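Lavo食卓作業室では、卓上の片付け作業に参加いただける協力者を下記のとおり募集いたします。応募を希望される方は、本要項を最後までお読みのうえ、所定の方法によりお申し込みください。

## 1. 募集の趣旨

当室は、会食や休憩のあとの食卓において、紙コップ等の軽い器がどのような手順で起こされ、寄せられ、まとめられるかを継続して調べております。本年度は、クロスを掛けた長机での作業を主たる対象といたします。布の上では器の座りが硬い天板とは異なり、折り目や端の垂れが作業に影響することが、前年度の記録からうかがえました。今回の募集は、この点を確かめるためのものです。

## 2. 作業の内容

参加者には、チェック柄のクロスを掛けた長机に着き、以下の作業を行っていただきます。

- 横になった紙コップを起こし、指定の位置に立てること
- 立てた紙コップを、机の奥側または手前側へ寄せること
- 作業の終わりに紙コップを重ね、クロスのしわを整えること

紙コップは柄も色も揃えておりません。緑の葉の柄が入った白いもの、赤と黄褐色のもの、青と白のものなどを取り混ぜて使用します。開始時の置き方は回ごとに担当者が定めますので、参加者が並べ直す必要はありません。
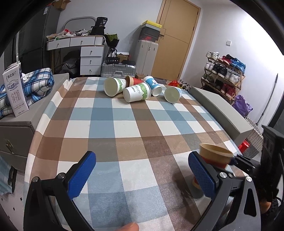 紙コップは思ったより転がります、とNiamh Kinsellaさんは前期の参加後に書いています。急いで起こそうとすると隣のものに触れてしまうので、自分は奥の一つから順に手を付けるようにした、慣れるまでに二、三回はかかった、とのことでした。当室としては特定の順序を推奨いたしません。各自の進めやすい順序で作業してください。

## 3. 募集人数および応募資格

募集人数は27名とし、次の各号をすべて満たす方を対象といたします。

1. 満18歳以上であること
2. 座位および立位での軽作業に支障がないこと
3. 日本語による口頭の説明を理解できること
4. 事前説明会に出席できること

経験は問いません。飲食店等での勤務経験をお持ちの方は、申込書の備考欄にその旨をご記入ください。選考において有利または不利に扱うことはありません。

## 4. 実施期間、場所および時間

実施期間は11月中とし、具体的な日程は参加決定後に個別に調整いたします。会場はMorgan棟2階の作業室です。集合は午前9時30分または午後1時30分とし、いずれかをお選びいただきます。1回の作業は、説明および休憩を含めて2時間です。休憩は途中に15分設けます。

会場では飲み物を用意しておりますが、作業用の机への持ち込みはご遠慮ください。荷物は入口脇の棚をご利用いただけます。

## 5. 謝金

謝金は1時間あたり1,556円とし、作業終了の翌月末までにご指定の口座へ振り込みます。事前説明会への出席についても、同額を基準に支給いたします。交通費は当室の規程に基づき、別途実費を支給します。

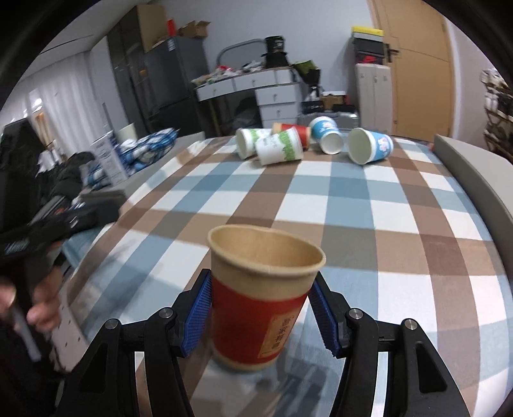
振込手続には、本人名義の口座情報と、交通経路を記した届出書が必要です。届出書は初回の作業日にお渡ししますので、当日中にご提出ください。提出が遅れた場合、支給が翌々月となることがあります。

## 6. 服装および注意事項

袖口が広い衣服は、器やクロスに掛かるおそれがありますのでお避けください。指輪、腕時計および腕輪は、作業前に外していただきます。爪の長さについての定めはありません。

作業中に紙コップが床に落ちた場合は、そのままにして担当者にお知らせください。破損した場合も、参加者に費用を請求することはありません。クロスの位置が大きくずれたときは、手を止めて担当者の指示をお待ちください。

## 7. 記録の取扱い

作業の様子は映像および静止画で記録し、当室の調査および報告書の作成に用います。氏名、連絡先その他の個人情報は記録と分けて保管し、参加者の同意なく第三者に提供することはありません。同意書は事前説明会で配付いたします。参加決定後であっても、辞退は随時可能です。その場合も、すでに終了した作業分の謝金は支給いたします。

## 8. 申込方法

申込書に必要事項を記入し、200字以上の志望理由を添えて、当室の受付窓口に持参または郵送してください。申込書は同窓口で配付しています。受付時間は午前10時から午後4時までです。応募者が募集人数を超えた場合は、希望時間帯を考慮のうえ抽選を行い、結果は全員に書面で通知いたします。

## 9. 問合せ先

Lavo食卓作業室 参加者受付
担当:Raquel Bragança(募集および日程)、Belmiro Brandão(謝金および交通費)

電話での日程変更は承っておりません。変更を希望される方は、作業日の前日正午までに受付窓口へ書面でお申し出ください。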